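Histevach has published the first results of its gripper comparison, and the winner so far is paper. The automation firm spent November trying out hands for a job most people would give to whoever was standing nearest: taking a few flyers from a full box, fanning them out and putting them on the right pile.

Three grippers were put through the same routine. Two came from Brunden, a soft two-finger model and a stiffer one with rubber pads, and the third was a suction unit from Marano. All were fitted to the same arm and run by the same Dudek controller, which Histevach says it chose for its even temper. Each gripper worked through batches drawn from a pool of 712 flyers, in more than one colour, with a person doing the same job beforehand so that the machines had something to be measured against.

The person was the easy part. Human runs were recorded from head height, giving the engineers a close view of the fingers and of the many small things fingers do with thin paper without asking permission. Pinching the top edge with one hand while the other thumb steadies the front of the sheets takes a moment's thought from no one, and several pages of the report.

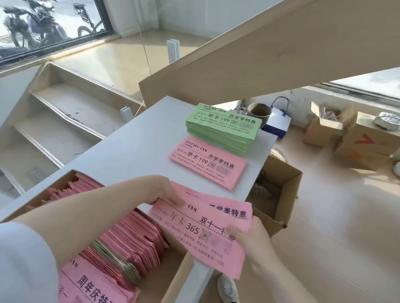
*A two-handed hold on pink gym flyers, with more in the box below and green and pink stacks behind.*

The machines found it harder going. Marano's suction unit was the quickest at lifting a sheet from a flat stack, and it lifted one sheet at a time in 66 per cent of its tries. The remaining tries brought up two sheets, or several, or on a few occasions a single sheet that left again on the way across. Faced with flyers standing on edge in a box, the unit had nothing flat to hold on to and was excused from that part of the trial.

Brunden's soft gripper did better with the box. It could slide a finger between sheets and come out with a bundle, though the size of the bundle remained a matter for the gripper. It also bent corners. Histevach's report counts 16 creased flyers in one session and describes the result as "within what a member of the public might do", a standard the printing trade may wish to comment on.

The stiffer Brunden model was the tidiest of the three and the slowest. It placed its bundles squarely and kept the colours apart, and needed 30 seconds to do each one. The report suggests that this could come down with a better approach path. It also suggests that the wrist camera be moved, as the gripper spent much of each run blocking its own view of the paper.

None of the three could fan a bundle. The suction unit was not asked. The other two each made a motion that the report calls a "partial spread", and for which the log kept by the test team uses a shorter word.

The Dudek controller came through without complaint, apart from one afternoon when it stopped the arm for a force limit that no one could later find in the settings. It was restarted and has not raised the subject again.

Histevach plans a second round with a two-arm setup, on the reasoning that people tend to use both hands for this and may be on to something. Brunden has offered a new set of fingertips with a thinner leading edge. Marano is sending a smaller suction cup — and, at the testers' request, a spare. The flyers will be the same ones, creases included.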